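Purkance Sock Exchange: your questions answered

Hello and welcome! If you've found your way to this page you've probably heard about us from a neighbour, or seen the box at Medina Street Library, and you'd like to know how it all works before you hand over your favourite woollies. Fair enough too. I've tried to put down everything people ask me at the counter (and one or two things they only ask by email, late at night). Last gone over 25/11/2018.

What is the sock exchange?

You bring in socks you no longer wear, and you take home socks you will. Hand-knitted, machine-knitted, bed socks, hiking socks, we love them all. We meet in the hall behind the library and there's always a cuppa going, so please don't feel you have to rush off.

Do I have to bring something to take something?

No! Plenty of people come along the first time with empty hands, and that's perfectly all right. If you'd like to drop a gold coin in the tin, it goes towards darning wool.

Will you take odd socks?

We will, and gladly. At last count we had 725 socks in the cupboard and 27 of them had no partner, so yours will be in good company. A plain colour is the easiest to match up, and grey ones hardly ever stay single for long. 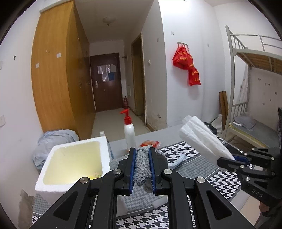
Pieter Moodley wrote in to say that he has worn odd socks on purpose for 20 years and wishes we would stop pairing them at all. We've had a good chat about it, Pieter, and there's now a basket marked "Singles" by the door, which you're welcome to rummage through to your heart's content.

How should I wash them first?

Cool water, a gentle wool wash, and flat on a towel in the shade. Please don't put anything hand-knitted through the dryer, even on low. I did it once to a pair of my mother's and they'd have fitted a doll.

Can you mend a hole in the heel?

Usually, yes. Clémence Rey runs the darning table and can show you how to do it yourself, though you'll need to be patient with the first one (mine looked like a squashed spider). Bring wool in a similar thickness if you have it, and don't fret too much over the colour.

Is there a limit on how many I can take?

Up to 20 pairs per household each season, and if you've got a big mob of kids at home just have a word with me and we'll sort something out.

Related questions
Caring for wool blankets
How to keep moths out of the linen cupboard
Darning for beginners: what to bring
Children's beanies and mittens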